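3.2 Borrowing days and what people said about them

I should admit that I came to tool libraries as a user before I ever thought of writing about them. I'd joined the one in Allcombe to get hold of a wallpaper steamer, and I kept going back long after the wallpaper was done, mostly for the chat at the counter. So when I say the counter matters, please bear in mind that I'm fond of it!

The diaries came from members at two places, Allcombe and Roscombe. Each household wrote down what it borrowed, what it was for, and whether the job got finished, over 8 weeks ending in May. Between them they gave me 960 entries, some of them a single word ('shelf', 'shelf again') and some running to a page and a half with a sketch of a gate hinge. I typed up every one myself, which took far longer than the diaries did.

What struck me first was how seldom people wrote about money. I had expected plenty of sums, the price of buying set against the price of joining, and I'd even left a column for them. It stayed mostly blank. People wrote about cupboards instead. They didn't want another thing living under the stairs, and they said so again and again, in Roscombe especially, where the terraces are small and the lofts are smaller. Drills came up more than anything else in these passages (Figure 5), usually as the thing a person felt they ought to own and didn't much want to.

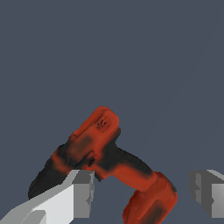

Figure 5. A cordless drill, shown as a computer rendering.

3.3 Late returns

Now for the part I found hardest to write up fairly. Roscombe charges for late returns and Allcombe doesn't, and I went in quite sure that the fines would bring things back sooner. The diaries don't really settle it. Several Roscombe members treated the fine as a sort of extra rental and hung on to the sander quite happily, while people in Allcombe fretted about the next person on the list - one drove back in the rain with a tile cutter 10 minutes before closing.

Pomare (the scheme I wrote about in my earlier paper) had the same trouble with its ladders, though it lent to whole streets and I'm wary of leaning on the comparison. The Rulard scheme kept no list of late items at all, so I've had to leave it out of this section and pick it up again under membership.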